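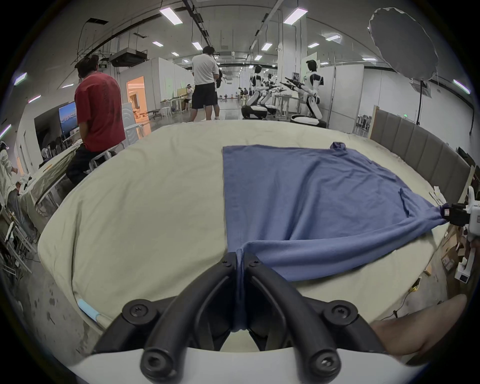 *Le tissu bleu, étalé sur la table. Un peu froissé, oui.*

Bon. Trois semaines sans rien poster, je sais. Le boulot, la crève, puis re le boulot. Mais je voulais écrire sur les rideaux avant d'oublier tout ce que j'ai appris en les ratant.

Contexte rapide : l'appart de la rue du Four-à-Chaux, deuxième étage, deux grandes fenêtres côté rue et un lampadaire pile en face. Depuis le déménagement en juin on dort avec un drap punaisé. Un drap. Punaisé. Ma mère est venue un dimanche, elle n'a rien dit, elle a juste regardé le drap très longtemps.

Donc rideaux. Et pas question d'acheter, j'avais fait faire un devis chez Celtelbridge, la boutique de déco près de la gare : 800 euros pour deux fenêtres, pose comprise. J'ai dit merci, je vais réfléchir, et je suis partie avec un échantillon de lin que je n'ai jamais rendu.

## Le tissu

Acheté au déstockage Osbridge, dans la zone derrière le cinéma. Si vous connaissez pas : un hangar, des rouleaux partout, pas de prix sur la moitié des trucs, il faut demander à la caisse et la caisse demande au fond. On y trouve des fins de série jusqu'à 40 % moins cher qu'en ville. J'y ai passé tout un samedi matin. Ressortie avec du bleu alors que j'étais venue pour du vert. Aucun regret.

Premier conseil, le plus important : LAVEZ LE TISSU AVANT. Avant de couper, avant de mesurer, avant tout. Je l'avais lu partout. Je l'ai pas fait sur le premier panneau. Il a perdu 5 cm au lavage et maintenant il flotte au-dessus du radiateur comme un pantalon de collégien. J'ai dû défaire l'ourlet et le refaire minuscule. Ça se voit. Tant pis.

## Les mesures

Mesurez la tringle, pas la fenêtre. Et mesurez à gauche ET à droite, surtout dans l'ancien. Chez nous le plancher descend vers la rue, on le savait à cause des billes du petit, mais de là à penser aux rideaux...

Pour la largeur, tout le monde dit deux fois la tringle. J'ai fait une fois et demie parce que plus assez de tissu. Franchement ça passe. Moins de plis, un côté un peu plat quand c'est fermé. Si vous voulez l'effet hôtel, prenez plus. Si vous voulez juste ne plus voir le lampadaire, une fois et demie.

Ah et notez les mesures dans un carnet, pas sur le dos d'une enveloppe. L'enveloppe est partie au recyclage. J'ai tout remesuré un mercredi soir, debout sur le tabouret de la cuisine, avec le mètre entre les dents.

## La couture

La machine, c'est une vieille Escobar récupérée chez ma tante. Lourde comme un âne mort, elle saute un point de temps en temps quand on va trop vite. Moi je vais toujours trop vite. Résultat : une ligne d'ourlet qui a l'air d'avoir été cousue dans un bus.

Ce qui a vraiment tout changé, c'est Paloma. Paloma Mbeki, ma voisine du dessous, retoucheuse pendant des années. Elle est montée à cause du bruit (il était 22h passées, pardon Paloma) et elle est restée jusqu'à minuit. Elle m'a montré :

- repasser le pli de l'ourlet avant de mettre la moindre épingle
- un double rentré en bas, et large, le poids fait tomber le rideau droit
- laisser le tissu pendu deux nuits avant de faire l'ourlet du bas, il se détend
- tourner le volant à la main dans les épaisseurs, pas la pédale

Le coup des deux nuits, je croyais à une superstition. Le deuxième panneau, je l'ai laissé pendre, simplement accroché avec des pinces, et j'ai fait l'ourlet après. Il est parfait. Le premier, cousu direct, rebique à un coin. Voilà, la comparaison est dans mon salon, tout le monde peut venir voir.

Elle m'a aussi dit que mes épingles étaient nulles. J'en ai commandé des longues à tête de verre sur Clulteo. Elles sont arrivées en même temps que la doublure, qui elle n'était pas de la bonne couleur. J'avais coché écru, j'ai reçu un blanc d'hôpital. Renvoyer, racheter, réattendre. J'ai gardé le blanc. De la rue ça fait propre.

## La doublure justement

Pas obligatoire. Mais si c'est pour une chambre, faites-la. Le tissu seul laissait passer une lumière orange assez jolie cinq minutes et insuportable à trois heures du matin. Je l'ai cousue sur le haut et les côtés, et laissée libre en bas. Encore Paloma. Comme ça, si une des deux couches bouge au lavage, ça ne gondole pas.

Doublure plus courte que le rideau, hein. De deux ou trois centimètres. Sinon elle dépasse et on dirait un jupon.

## Combien ça m'a coûté

Pas fait les comptes au centime. Le tissu, la doublure, le fil, les épingles, un ruban fronceur (31 euros le ruban et les crochets, ça je m'en souviens, j'ai râlé à la caisse). On reste très loin du devis. Par contre je n'ai pas compté mes soirées et je préfère pas commencer.

Et la tringle, c'est encore l'ancienne, celle des proprios d'avant. Laiton moche. Je la repeindrai au printemps. J'ai dit pareil pour les plinthes, remarquez.

## Il reste quoi

La deuxième fenêtre. J'ai lavé le tissu cette fois, il faut que je le repasse pour de bon puis que je coupe. J'ai peur de couper. À chaque fois, les ciseaux à la main, je remesure encore une fois, je trouve un chiffre différent, je vais me faire un thé.

Si quelqu'un a une astuce pour couper droit sur une grande longueur sans table immense, je prends. On m'a dit de tirer un fil et de suivre la ligne. Essayé sur une chute, le fil a cassé au bout de dix centimètres. Par terre c'est mieux mais le chat considère que tout tissu posé au sol est pour lui.

Je vous remets des nouvelles quand c'est accroché. D'ici là le drap reste punaisé à droite, et ma mère revient dimanche.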